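Skip to report Overview Method Results Discussion Appendix

Evaluating the Stuvent Paired Hand-Held Gripper Kit
Course project report, Group Kim
Sveva Fabbri, Fulvio Martinelli, Tülin Sezer
Project advisor: Cinzia Cattaneo

1. What we set out to do

The Stuvent kit is sold by Mastemen to university labs that want to record people doing things with their hands but don't want to buy a robot first. The brochure says a new user can be "productive before lunch." It doesn't say which lunch. Our assignment was to decide whether the department should keep the loaner set after August or send it back in the foam it came in.

We judged it on three points: how long it takes to get going, how it feels to work with, and how much of what you record you can keep. Price was outside our scope, which was a relief to everyone who had seen the price.

2. Setup

The manual is 90 pages long, 50 of which are in a language we read. Pairing the two grippers took us most of a Saturday, partly because step four refers to a switch that was moved in the current version. Ginevra Cirillo from the Billotia help desk (they handle support for Mastemen) answered our email within the hour and told us where the switch had gone. She had clearly typed that answer before.

After that, startup was quick. Our best time from opening the case to first recording was 15 minutes, set by Fulvio, who would like it noted.

3. Working with the grippers

You hold one gripper in each hand and wear a small camera on your head. Each gripper carries a black-and-white marker that the software uses to work out where your hands are, so the markers must stay in view. This sounds easy until you reach for something the way a normal person does. We all developed a stiff, polite style of reaching, like waiters in an old movie.
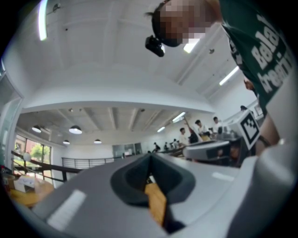
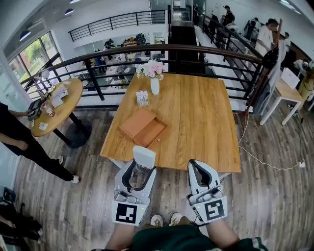
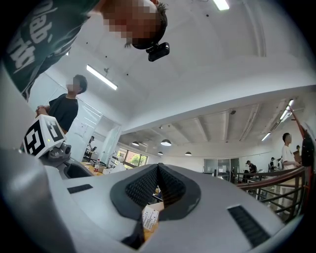

Figure 1. The grippers in use, top to bottom: gripper view, view from the wearer's side with the open box on the table, gripper view.

The finger pads were the part we liked most. They hold cardboard well and forgive a sloppy approach. Thin paper is another matter, and Tülin's attempts to pick up a single sheet should probably not be shown to the sales team.

The housing is bulky for small hands. Sveva found her wrists tired well before the software asked for a break, and the software never asks for a break.

4. What we kept

We ended up with 2319 short clips. The review tool sorts them into "good," "check," and "poor," and it is a harsh grader until you find the threshold setting, at which point it becomes a very kind one. We left it on the default and checked the middle group by hand. Most of the clips marked "poor" had a marker turned away from the head camera. A few were marked poor for reasons the tool kept to itself.

Export worked the first time. We mention this as it was the only thing that did.

5. Recommendation

Keep the kit, with conditions. It does the main job, and once you are past the first day it mostly stays out of the way. We would ask Mastemen for a corrected manual and a smaller grip option. We would also ask them to reconsider the startup chime, which plays once per gripper, slightly out of time.

If the department does keep it, the next group should budget a full day for pairing and read our notes on the switch (Appendix, second page, underlined twice).

Questions about this report: Group Kim, care of C. Cattaneo | Back to top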